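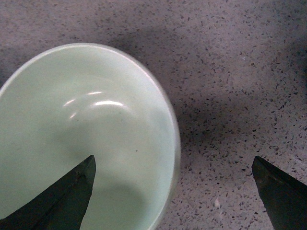 Mudgway Verse Set

Version 1.2, September 26, 2018

Contents

The set holds 267 poems in English by 65 authors, all first printed in the small-press magazine Trivolgate or in its chapbook series. Each poem is a separate UTF-8 text file. Line breaks, stanza breaks and indents follow the printed page. Metadata is in poems.tsv, one row per poem. Annotations are in a second table, spans.tsv, which points to the poems by id.

Layout

texts/ has the poem files, named by id
poems.tsv has the metadata
spans.tsv has the annotations
tools/ has the checking script and the line counter
CHANGES lists edits since the January release

Fields in poems.tsv

id: four digits, zero padded. Ids of withdrawn poems are not reused.
author_key: a short code. The table of codes and printed names is in the texts directory.
title: as printed. Untitled poems have the first line in square brackets.
source: magazine issue or chapbook.
lines: count of non-blank lines, title and epigraph left out.
form: one of free, metered, syllabic, prose, mixed.
speaker: first, second, third, plural, none.
epigraph: yes or no. The epigraph text itself is kept at the top of the file, between two lines of three equals signs. 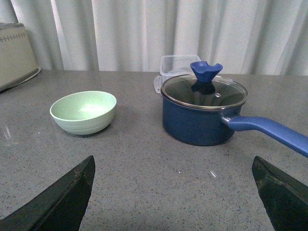

Speckled gray countertop with a pale curtain hanging along the back.

How the text was made

Pages were scanned and run through Fastwood OCR, then read against the print by two people working apart. Where the readings differed, a third person went back to the page. Printer's errors are kept in the text and listed in CHANGES with the likely reading. Curly quotes were changed to straight quotes. Long dashes are kept. Leading spaces were measured on the page and rounded to the nearest two, so a poem that steps across the page keeps its shape in a fixed-width font but will look wrong in anything else.

Prose poems have no line breaks inside a paragraph. The lines field for these is 0. Please filter on form before taking a mean line count.

Annotation

spans.tsv marks three kinds of span: address (a person or thing spoken to), refrain (a line or part line that comes back, with or without changes), and household (a noun phrase for a thing found in a home). Spans may overlap. Start and end are character offsets from the top of the file, epigraph included. Annotators worked in the Andmont tagger, and 85 poems were marked twice to check agreement. Most disagreement was over refrains that change by one word.

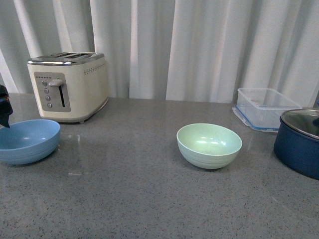

Household spans take the longest noun phrase that names one object, with its adjectives and any phrase hung on it. Figurative use is marked the same way as literal use, with the flag fig set to 1. A part of an object gets its own span inside the larger one. For a toaster like the cream one here, a line reading "the toaster with its silver top" has two spans, one for the whole phrase and one for "its silver top". The slots would be a third if the poem named them. Pronouns are never marked. Plurals get a single span, so "bowls" is one span however many bowls the poem has in mind.

Known problems

Poems 0041 and 0042 may be one poem. The magazine printed them on facing pages with a single title, and the contents page lists two.

The speaker field is weak for dramatic monologues. It records grammar only, and a poem spoken by a river in the first person is coded first.

Autobiographical poems name relatives and schools in places. These names are left as printed. Do not use the set to draw conclusions about living people.

Checks

Run tools/check before sending changes. It confirms that every id has a file, that no span runs past the end of its text, and that no line is over 100 characters outside prose poems. A failed check prints the id and the offset.

Terms

The poems remain the property of their authors and are supplied for research and teaching. The metadata and spans may be reused with credit to the Mudgway Verse Set. Requests to withdraw a poem are handled at the next release.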